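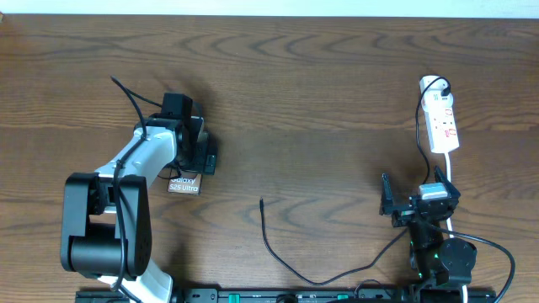
Home Archive Race Reports Bikes Contact

May
Posted by Manouchehr Kazemi

Well, I did it. I entered a club round at Cloltwood on the old 400, at my age, with my knees, and I came home with the bike and myself in one piece. My wife has asked me to stop telling the story at dinner so you lot are getting it instead.

For anyone new, I've been doing ride days for years but I'd never lined up on a grid. I kept saying next season, next season, and then the entry form for the Koutsoukos Cup went up and I filled it in at half past eleven at night with a glass of red in my hand. By the morning they'd taken my money. I drew number 83, and I had to cut the numbers out of black contact sheet because the proper ones hadn't turned up. The eight had a bit of a lean on it all weekend. I grew quite fond of it.

Scrutineering was the part I'd been dreading and it took all of five minutes. The bloke wiggled my levers, looked at my lockwire, told me my chain was a touch tight and sent me off to fix it. Which I did, on my knees on the bitumen, with a spanner borrowed from the lads in the next garage because I'd left mine on the kitchen bench at home (along with my lunch, and my good earplugs).

Qualifying, then. Cold tyres, cold rider. If you don't know Cloltwood, you come over a rise out of the back straight and the track drops away to the left, and you have to turn in before you can see where you're going. On a ride day I'd just roll off and potter through. With people trying to come up the inside of you it's a different corner altogether! I went in there on my second lap with a fella on a green Feveck tucked right up my backside, got a fright, ran wide and collected a fair bit of grass in the belly pan. Kept it upright though. I qualified 19th, which sounds all right until I tell you there were 22 of us.

Race one was wet. Not pouring, just that miserable drizzle that can't make up its mind, and half the grid was still on dries. I'd put my wets on early, mostly out of cowardice, and for the first three laps I was a genius. I passed people! On the brakes! There's a photo of me on the club page going around the outside of someone at the hairpin and I look like I know what I'm doing. Then a dry line came through and the wets started to squirm about underneath me like I was riding on a mattress, and one by one they all came back past. One of them waved. I finished 16th and I was so puffed I couldn't get my helmet off.

A word on the tyres while I'm here, as a few of you asked in the comments last time. I'd gone with the Jurex softs on the strength of a mate's say-so and I'm in two minds. They come in quickly and the front gives you loads of confidence tipping in, but the rear was looking pretty ragged by the end of race two, and that's only on a 400 with me on it. A set cost me 318 dollars fitted. I'll run them again at the next round with a bit less pressure in the back and see how I go.

Race two was dry and it was the best quarter of an hour I've had in years. I made a shocking start (clutch out, front wheel up, everyone gone) and was dead last into turn one. After that I just put my head down. I had a proper scrap with the green bike, the same fella from qualifying, and we must have swapped places every lap. He'd have me down the straight, I'd have him back into the hairpin, over and over. On the last lap I got a decent run out of the final corner, tucked my chin right down on the tank and beat him to the line by half a wheel. For 17th. You'd have thought we were fighting for a world title. We were both still yelling about it in the pits while his kids ate all my biscuits.

All up, with the entry, tyres, fuel and a cabin for two nights, the weekend came in just under 900 dollars. I've told my wife a slightly different number. If she's reading this, love, the cabin was very reasonable.

Things to sort before the next one: a new clutch cable, some practice starts somewhere the neighbours can't hear, and a proper look at the rear shock, which was topping out over the bumps on the main straight. I also need numbers that aren't crooked, although I might keep the leaning eight.

Next round is at the same track, run the opposite way around. I have no idea how that drop works when it's a climb. If anyone's ridden it backwards, leave me a comment and tell me what gear you were in.

Older Newer Back to top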